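Furnton council vote, who believes the numbers?

rindska_road
1/18/19
Mayor Moges says 2,000 residents back the Protelau merger. I've yet to meet one.
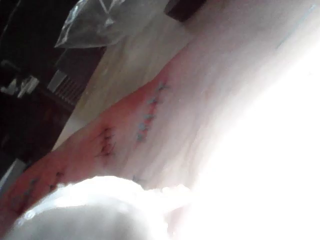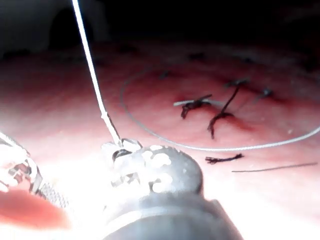
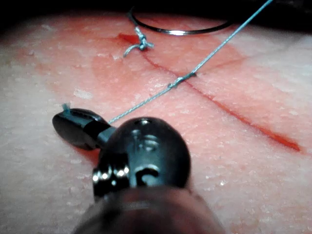 So where did 2,000 come from? The petition I saw had 250 names on it.

jemal_voter
She said "consulted", if you read the minutes. Mailing a flyer counts, apparently.

oldward4
Disagree. Ayantu Moges has been straight with us since September.

rindska_road
Straight? Then release the list.

oldward4
Privacy rules. You know that.

jemal_voter
Handy, those rules.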